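Subject: Re: [gripper-users] dropped stack during bowl task, anyone else?
Date: 01/07/2022

On the Terness list, somebody wrote:
> We lost two bowls yesterday. Jaws were closed, the stack went up fine, then the inner dishes slid out. Is this the blue pads wearing out or are we squeezing wrong?
> We're on the Vernell linkage, stock pads.

Oh, I feel your pain! Same thing bit us in November, on the Brundmont build. We'd done 448 grabs with one set of pads and I figured they had plenty left. Then a stack let go on the way up and I spent my lunch picking china out of the rug.

My money's on the nesting. With one jaw inside the front bowl and the other outside the whole pile, you're pinching a bunch of curved walls that only touch in a few spots (and glazed dishes are slick as anything).
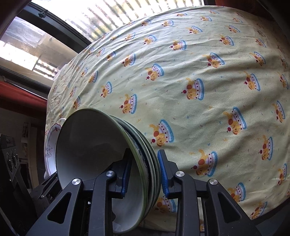 Jaws on either side of the stacked rims, puppy tablecloth and all.

What helped us was fewer dishes per grab, plus fresh pads every 90 grabs. We've logged 97 lifts that way and had one slip, which was me rushing. Please wear closed shoes too, I was in sandals!

Could you check your pivot pins for play? One of ours had worked loose and the right jaw was toeing out. I still don't know if that was part of it. If you have the Gumede spacer kit, tell me which size you used, mine came without a sheet.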